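Wrist-view disassembly learning

Print this article | E-mail this article

Wrist-view disassembly learning is a method for teaching a robot to take apart used electronic equipment with a camera mounted close to its gripper as the main source of visual information. It was developed under the Drulon project, a research effort on the recovery of parts from discarded computers, and tested at the project's workshop in Pronthorpe. The method belongs to the wider family of imitation learning, in which a machine learns a task from recorded human control of the same arm and gripper.

The name is sometimes shortened to wrist-view learning. In the project's own papers it is also called the Cordeiro method, after the software package in which it was first written.

Background

Taking computers apart by machine has long been harder than putting them together. On an assembly line the parts arrive new, in known positions and in a fixed order. Used machines come back in many models, often with parts missing, cables moved and screws replaced by others of a different size. A program that follows a fixed list of positions will fail on the first case that differs from the drawing.

Earlier systems handled this with a camera fixed above the bench. The overhead view is good for finding the case and judging which way it has been set down. It is less useful once the gripper is inside, where the arm and hand block the view of the part being worked on. The fixed camera also has trouble with deep parts of a chassis, such as drive bays and the space under a power supply.

A camera at the wrist moves with the hand, so the point of contact stays in view for most of the task. The drawback is that the gripper itself fills a large part of every picture, and the rest of the image changes a great deal with each small movement of the arm. Much of the work on the method has gone into dealing with this.

Recording

Training data are recorded by a human operator who controls the arm while watching the wrist view on a screen. The camera image, the joint positions and the opening of the gripper are stored together. A recording ends when the operator marks the step as finished or given up. Failed attempts are kept and labeled as such.

The steps are short. Typical ones are gripping a plastic bracket, pressing a latch, pulling a connector or pushing a cable out of the way. Longer tasks are built by joining steps, and the operator may repeat one step many times on the same chassis before going on to the next.

The main collection, known as the Pronthorpe set, holds 3709 recordings made on 22 chassis. Desktop and server cases are both included. Some had already lost their processors or drives before they reached the workshop, and no attempt was made to restore them. 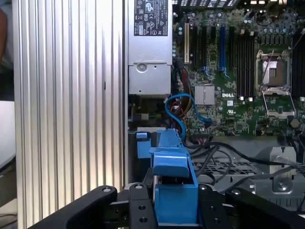
Learning method

The recordings are used to train a network that takes in the current wrist image and the state of the arm and gives back a short run of movements. After part of that run has been carried out, a new image is taken and the network is asked again. Short runs let the system correct itself when a part shifts. Very short ones were found to make the arm hesitate near contact – it would stop, back away a little and approach again.

Two changes to the usual training process set the method apart. The first is gripper masking. The shape of the gripper is known at every opening width, so its outline can be removed from the image before the network compares one view with another. This keeps the system from treating two scenes as alike only because the fingers are in the same position.

The second is the use of color and shape cues on parts meant to be handled. Many computer makers mark latches, tabs and carriers with a bright color, often blue, to show a technician where to press or pull. The network is given an added training task in which it must point out such parts in still images before it is trained to move. In the Drulon trials this cut down on grips made on the wrong part, mainly in crowded areas near the power supply. It was of little help in cases where every part was black or bare metal.

Cables

Loose cables are the main cause of failure. They bend when touched, they hide the parts behind them, and they seldom lie the same way in two machines of the same model. A cable caught between the fingertips can also pull on a connector some distance away, outside the camera's view.

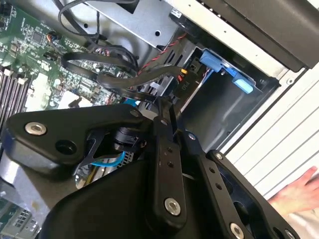 The method does not try to model the shape of each cable. It learns a small set of clearing moves from the operator's recordings, such as sliding a closed fingertip under a loop and lifting it to one side. If the view of the target is still blocked after two clearing moves, the arm withdraws and the step is handed back to the operator. That limit was chosen by hand. Later trials with a higher limit gave more finished steps but also more damaged connectors, and the lower limit was kept.

Flat cables proved harder than round ones. They tend to spring back into place when released, and seen edge-on they can be mistaken for the edge of a metal panel.

Results

Results were reported at a project meeting in June, in the second year of the work. Gripping and lifting of plastic carriers was the most reliable of the steps tested. Pulling connectors was the least reliable, especially connectors with a locking clip that must be pressed while pulling. Performance fell on chassis models that did not appear in the training set, though the loss was smaller when the new model used colored latches.

A separate comparison was made with Jerkus, an older rule-based program that works from an overhead camera and a stored plan of each chassis. Jerkus was faster on models it had plans for and could not be run on the others. The two have since been used together, with Jerkus placing the arm over the case and the learned system taking over once the gripper is inside.

Limitations

The method has no sense of force beyond what can be read from the gripper's motor. A stuck part and a part still held by a hidden screw look the same to it. Bright reflections from bare metal can wash out parts of the image, and the workshop's lamps were moved more than once during the project for this reason. The system does not plan the order of disassembly, which is set by the operator.

See also

Bin picking
Electronic waste recovery
Imitation learning
Remote operation of robot arms
Visual servoing

Recently updated articles

Cordeiro (software)
Drulon project
Jerkus
Pronthorpe set

Last changed May 12, 2018

Print this article | E-mail this article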